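4.2 Secagem de toalhas – secadora Dratano 399

1. Retire as peças da lavadora e sacuda-as.
2. Limpe o filtro de fiapos.
3. Selecione o programa Felpudos.

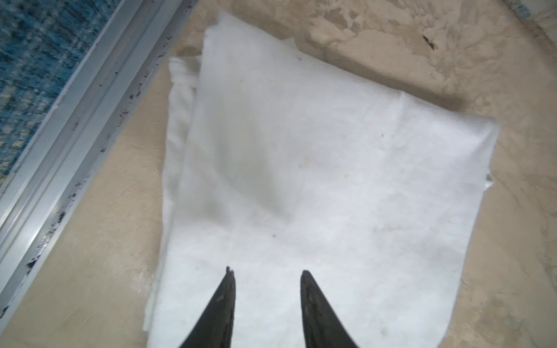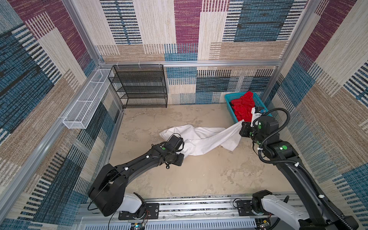

Quando se deve limpar o filtro? Antes de cada ciclo, com o aparelho desligado.

4. Feche a porta e pressione Início.

Nota: o código 1884 indica porta aberta.

Cuidado – não seque peças com resíduos de óleo ou solvente. Aguarde o fim do resfriamento antes de retirar a carga.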